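**Jisard late ceramics at Flostbridge – worth the train fare?**

**marlpit_rob**
Has anyone been to the Jisard show at Flostbridge yet? I'm thinking of going on Monday as I've got the day off. The leaflet calls it "the most complete survey of the late ceramics" and I've read that sentence on the leaflet of every Jisard show since I was a student.

**Quillon**
Went last week. Two rooms of plates, one room of drawings, and a long wall text about "play". The drawings are good. The plates are what they always are, which is a painter enjoying himself on somebody else's pottery. I wouldn't travel for it.

**hetty_b**
That's a bit mean, Quillon. The owl jugs alone are worth an hour. I stood in front of the small green one until my feet hurt.

**Quillon**
The jugs were thrown by the workshop and painted in an afternoon. I don't mind that, but the label says "made by the artist" and it shouldn't.

**marlpit_rob**
How do we know it was an afternoon?

**Quillon**
Socorro Apaza's essay in the old Tello catalogue. She went through the workshop day book. Some pages list more pieces in a day than one man could throw, glaze and fire, whatever his reputation.

**hetty_b**
A day book tells you when things were written down. My mum kept the books for a framer and did the whole of September in one evening.

**oldvarnish**
Hetty has a point. Apaza is careful about it as well, if you read the footnotes. She says the entries "may be" in order. People quote the essay as if she'd proved it.

What bothers me more is the number. The wall text says the foundation owns 1116 works on paper and clay. Does that count each plate in an edition? If it does, the figure means very little.

**Fenwick_T**
It's on their website too, with no breakdown. I emailed and got a nice reply thanking me for my interest. 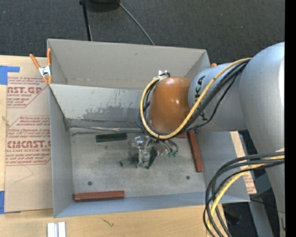
*Reddish-brown blocks in a grey bin, with the robot arm reaching in*

**Fenwick_T**
Anyway, I wrote back and asked whether an edition plate counts once or every time. Nothing so far.

**marlpit_rob**
So you could own one design and call it a hundred works?

**Fenwick_T**
In theory. I'm not saying they do.

**dorcas_w**
Every museum counts like this and it isn't a scandal. Prints get counted sheet by sheet, sketchbooks sometimes page by page. You need a number for each object or you can't lend it or insure it. I worked in a print room for years and we'd have been lost otherwise.

**oldvarnish**
Fine for the store. I object to it in letters a foot high by the entrance, where it's meant to impress people.

**dorcas_w**
It's hardly a foot high. But yes, all right, that's marketing.

**Quillon**
And the Fudow loan? Five plates lent by a dealer who'll presumably want to sell them afterwards with "exhibited Flostbridge" on the invoice. I'd like to see that on a label.

**hetty_b**
The label does say who lent them. What they do with them later is guesswork on your part.

**Quillon**
Educated guesswork.

**hetty_b**
Still guesswork!

**marlpit_rob**
Leaving the plates aside, are the drawings properly lit? Last time I went there it was like looking for the fuse box.

**dorcas_w**
Low, as it should be for ink on that sort of paper. Give your eyes a few minutes. Room 3 is the best of it – there's a run of goat studies where he changes his mind about the back legs and you can follow him doing it.

**oldvarnish**
Agreed on the goats. I'd skip the film, though. It's mostly a man in a striped shirt walking up a hill.

**marlpit_rob**
I'll go for the goats, then, and keep my money away from the catalogue until someone tells me what's new in it.

**Fenwick_T**
The introduction is new. The rest looks like the Tello one with bigger margins, though I only flicked through it in the shop.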